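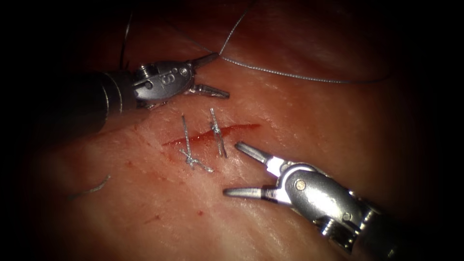 Figure 3. Interrupted sutures at the left end of a short, straight incision, with a long strand of thread held above the tissue.

3.2 Where the knots end up

I'll admit I came to this part of the study thinking mostly about spacing, because spacing is what I was taught to fuss over (and what I still fuss over when I teach). Looking again changed my mind a bit. In Figure 3 the two stitches sit close together and more or less parallel, both running almost square across the cut, and on that score I was quite happy. But look at the knots! The left stitch is the longer one and carries a bulky knot at its lower end, below the wound, with the cut tails splayed out to either side. The stitch next to it is slimmer, tilts slightly as it crosses, and has a small, tight-looking knot lying above the cut.

Nadja Berchtold and I scored 50 closures separately, then sat down with a pot of tea and argued. Our sheet, which we've called the Plokum sheet throughout, gave marks for the angle of each stitch and the gap to its neighbour, but it had no line at all for which side the knot lay on. I'd have marked Figure 3 kindly. Nadja wanted points off for the change of side, and after a good deal of grumbling I came round to her view — a row of knots all on one side is easier to check, and easier to get at when the stitches have to come out.

So we added a line for knot side and another for bulk, and went through the whole set again in November. Bulk was the harder of the two to agree on. Long tails can make a perfectly decent knot look untidy, and from a still you can't tell how many throws went into it, so we kept to a plain three-step scale and wrote a comment wherever we were torn. I wrote a lot of comments. The Olport set, scored the same way, is taken up in section 3.3.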